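Shop Floor > Features > Tools and Upkeep

The Care and Feeding of a Pair of Grippers

By Ingvild Sandberg

The first thing Boonmee Paisan does at seven in the morning is squeeze. Left hand, right hand, left, right, maybe a dozen times each, with his head tipped to one side like a piano tuner. He hasn't turned anything on yet. He wants to feel the slides before the software starts telling him how they feel.

Paisan looks after the hand-held grippers at Laltivance, a small outfit that teaches robot arms to do kitchen chores by having people do the chores first. The people hold grippers built like the ones on the arms, and every reach and pinch gets recorded. I came to write about the robots. I ended up spending two days at the repair bench, and I'd go back tomorrow!

What won me over was how physical it all is. You picture this work as screens and code, and there's plenty of that, but at the bottom of it sits a plain mechanical tool with two fingers, a slide, a bracket and a cable, and it lives a hard life. A busy pair at Laltivance goes through 500 grasps in a shift. Fingers loosen. Screws back out. One finger creeps a hair forward of its partner, and from then on every cup gets picked up with a slight twist that the robot will faithfully learn.

So the morning check matters. After the squeeze test comes the gap. Paisan opens the fingers over a bare stretch of table and looks down on them from the gripper's own point of view. He wants the two blocks level, with the same amount of each showing.
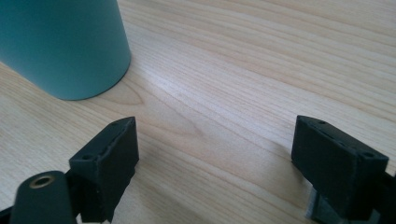 Fingers open over the tabletop, with the teal container off to the left.

If one finger sits proud, he loosens its screws half a turn, closes the pair gently on a steel shim, and tightens again, a little on one side, a little on the other. The shim came out of a drawer of old Manolakis gauge stock and he guards it fiercely. I was allowed to hold it once.

Threads get the most attention. Early grippers had screws going straight into printed plastic, and after a few weeks of adjustment the holes were mush. Now Paisan presses in brass inserts with a soldering iron, and he is very, very good at it. He lets the heat do the pushing, stops just short of flush, then flips the part onto a cold plate to finish square. "If you lean on it, it goes in crooked, and then you have a crooked gripper forever," he told me. He had me try on a scrap part. Mine went in crooked.

Every gripper gets a full strip-down at 2,000 grasps. The fingers come off, the slide is wiped clean and given one drop of oil (one!), and the bracket is checked for bends against a flat block. Cables are flexed along their whole length while a second person watches the signal for dropouts. Paisan replaces any cable that flickers, even once. He used to give them another chance and lost a whole afternoon of recordings to a connector that only failed when the wrist turned left.

Then there's the part I enjoyed most, the trial. A gripper that passes on the bench still has to prove itself on a real job, held by a real person, with its partner in the other hand. The current trial uses a white wire rack and a teal cup, and it's harder than it sounds. The cup is round and smooth, and a rack with a rail around the top doesn't give your knuckles much room.

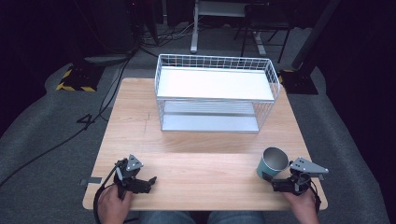 Both grippers in hand, with the cup at the right and the wire rack behind.

Paisan insists the trial be done sitting down, with elbows loose. Standing up, he says, people steer with their shoulders and hide a sticky slide without knowing it. Seated, you feel everything. I took a turn, and by the third cup I could tell that my right-hand gripper closed a touch heavier than the left. I was absurdly proud of this. Paisan had already written it down.

His log is a paper notebook, 76 pages in when I visited, one line per fault. The entries are wonderfully terse. "Grit." "Grit again." "Left cable, strain relief, my fault." Twice a year he types it up for Ondell, the two-person shop that prints the finger blocks, and they change the part. The latest version has the screw holes moved farther apart, a fix that came straight from the notebook and has cut his morning adjustments by more than half.

He has 24 finger blocks waiting in a bin, and a new slide design from Uvport due to arrive in June. He's been through the drawings several times already and has doubts about the end stops. On my last afternoon he had one drawing taped to the wall with three arrows penciled on it, all pointing at the same corner.

I asked what he'd do if the new slide never needed adjusting. He squeezed the gripper in his hand a couple of times and thought it over. "I would still check it," he said.

Related stories
A Good Bench Vise Is Worth the Wait
Cable Strain Relief, Three Ways
What We Learned Rebuilding a Palletizer
Readers' Favorite Shims

Contact the editors | Copyright Shop Floor magazine, all rights reserved | Back to top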